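# Chapter 2: Gifts and Disclosure in Local Office

Most people who serve on a town council hold other jobs. They buy from local stores, hire local contractors, and eat dinner with neighbors whose permits may later come up for a vote. Rules on gifts have to work in that setting. A rule that treats every cup of coffee as a bribe will be ignored, and a rule with no dollar limit is hard to enforce.
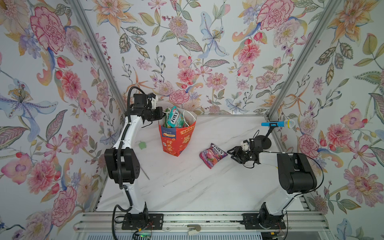 Volume 2

This chapter covers the gift rules that apply to elected and appointed officials at the town and county level. Campaign contributions are handled under separate laws and are left for the chapter on elections. You should already know the difference between an ordinance and a resolution before you go on.

A **gift** is anything of value that an official receives without paying full price for it. Cash and goods are the plain cases. Travel, meals, loans at low interest, and event tickets also count in most places. So does a discount, unless the same discount is offered to the general public. 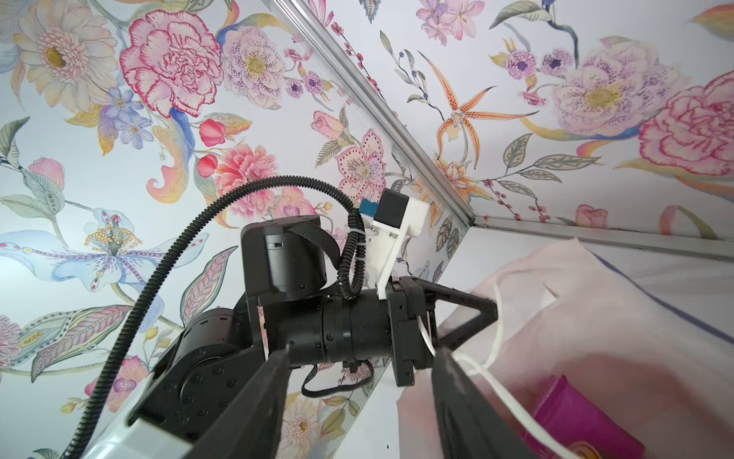

The source of the gift matters as much as its value. Many ordinances define a **restricted donor** as a person or company that has business before the official's board or is likely to have it soon. A paving firm bidding on a road contract is a restricted donor to the council that awards the contract. The official's sister usually is not, even if the present is expensive, though some codes make an exception when she owns the paving firm.

Value is set by what the item would cost to buy at retail, and the official is expected to make a fair effort to find out. The wrapping and the size of a package are poor guides. A red and orange paper shopping bag like the one on the marble-patterned tabletop could be used to carry a box of cookies or a gold watch, and an official who accepted it unopened would still have to report what it held. Leaving a package closed does not stop the clock on the filing deadline.

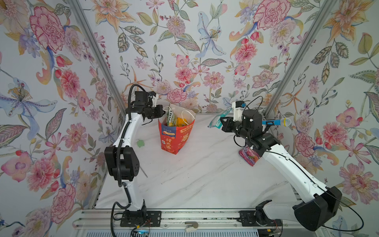

Disclosure rules are built on thresholds. Below the first threshold, a gift may be kept and need not be reported. Above it, the gift must be listed on a form filed with the clerk. Above a second threshold, it must be refused, returned, or turned over to the town. Gifts from one donor are added together over the year, so several small items can cross a line that no single item would.

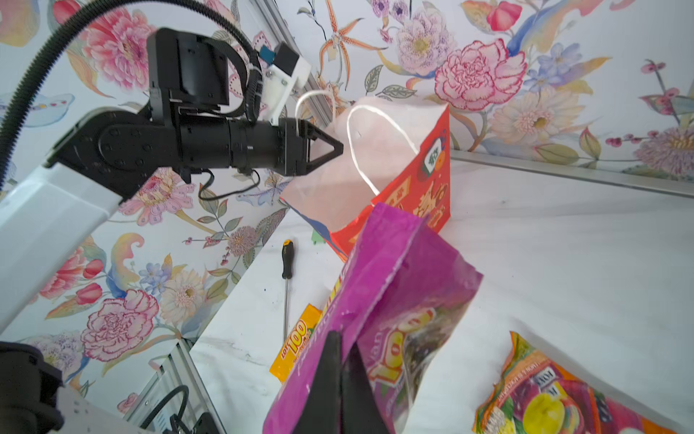

## Case: The Vindstead Conference Trip

The town of Vindstead, in Roncombe County, requires council members to report gifts worth more than $1,000 in a year and bars gifts worth more than $3,000 from any restricted donor. Council member Ekrem Altıntaş accepted airfare and lodging worth $2,200 from Karakaya, a street lighting supplier, to attend a trade conference in Wondon. Karakaya had no contract with the town when he traveled. It submitted a bid in December.

Altıntaş listed the trip on his annual form but did not step aside when the bid came to a vote. The town attorney advised that the report met the gift ordinance. Whether he should have voted was a question under a different section of the code, the one on conflicts of interest.

As you read the next section, note which facts the attorney relied on and which section of the code each one falls under.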